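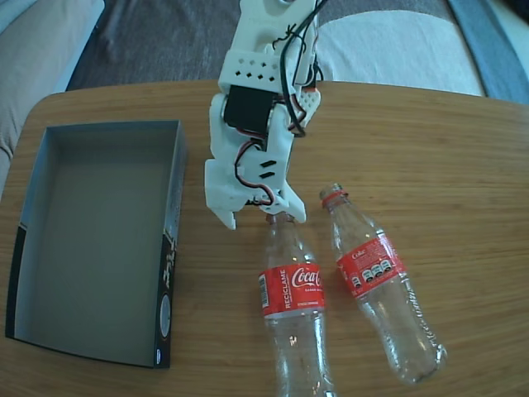

The Bottle Sorters of Laltside

At four in the afternoon the robotics club at Laltside High has one problem left on its list, and it is the gripper. The arm, which the students call Tralley, can find a bottle on a tabletop and come down over it. Closing two plastic fingers on the neck and carrying the thing to a cardboard box is where the hours go.

"The neck is the easy part to hold," says Irena Sobczak, who teaches physics and has run the club for 5 years. "The body is wide and it flexes. We spent most of January learning that."

Tralley is 3D-printed in white plastic, with a servo motor in its middle section and the wiring left on the outside so that a bad connector can be found quickly. The students drew the fingers themselves. The current pair is version eleven. Earlier ones were too smooth, or too short, or snapped at the base during testing.

The club is building for the Brerora Challenge, a regional contest in which school teams sort household recycling against the clock. Entries may cost up to $2000 in parts. Laltside has spent $1513, a good share of it on servos that burned out while the team was still working out how much weight the shoulder joint could take.

Practice uses ordinary soda bottles, empty, laid down at whatever angle a student likes. Two bottles close together are harder than two far apart – the open fingers need room on both sides of the neck, and a nudge can send the second bottle rolling. The students log every attempt by hand in a green notebook. The best run so far put 93 bottles in the box over one long session, with stops to reset the arm.

The code is split between two groups. One handles the camera and decides where the neck is. The other turns that position into joint angles, using a motion library written by a former student and still known in the club as Szewczyk, after the street he lived on.

Sobczak stays out of the code reviews. She does insist that each group be able to explain the other's work, and she asks them to at the end of every meeting. Next on the list is a softer pad for the inside of the fingers. Three materials are waiting to be tried.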